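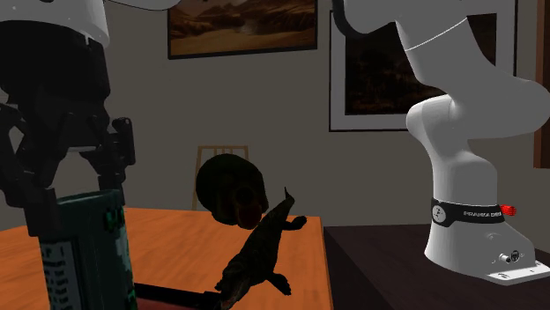
*An orange-brown wooden table with a tall green box near its edge, in a computer-rendered interior*

A **table** is an item of furniture with a raised flat top, supported most often by legs, a pedestal or trestles. Tables are used for eating, working, playing games and holding objects at a convenient height. The word comes from the Latin *tabula*, a board or plank.

## Construction

The traditional wooden table has four legs joined by rails, known together as the apron. The top is fixed to the apron with buttons, clips or slotted screws. Solid timber swells and shrinks across the grain with changes in humidity, and a top that is glued rigidly to its base may split. Veneered board moves much less and can be fixed directly.

Pedestal tables have a single central column and leave more room for the knees, but tip more readily when weight is placed on the rim. Trestle tables can be taken apart for storage and remain common in church halls, schools and market stalls.

## Types

- **Dining table** - usually seats four to eight; many have leaves that slide out or fold up.
- **Coffee table** - a low table placed in front of a sofa.
- **Drop-leaf table** - has hinged sections that hang at the sides when not in use.
- **Nest of tables** - a set in graduated sizes, stored one beneath another.

## The Rillaven pattern

The Rillaven table is a plain drop-leaf kitchen table made in the town of Sostia by the joinery firm Grirnico. It was designed by Sze-wing Chiang for flats with small kitchens. The standard model is 743 millimetres high, and each leaf adds 317 millimetres to the width of the top. The first batch of 50 was sold through the Kwok furniture store. Later tables have a lighter coloured finish and brass hinges in place of steel.

## Care

Oiled tops are wiped with a damp cloth and re-oiled when the surface looks dull. Lacquered tops need no oil, though deep scratches generally mean sanding back and refinishing the whole surface.

## See also

- Desk
- Workbench
- Sideboard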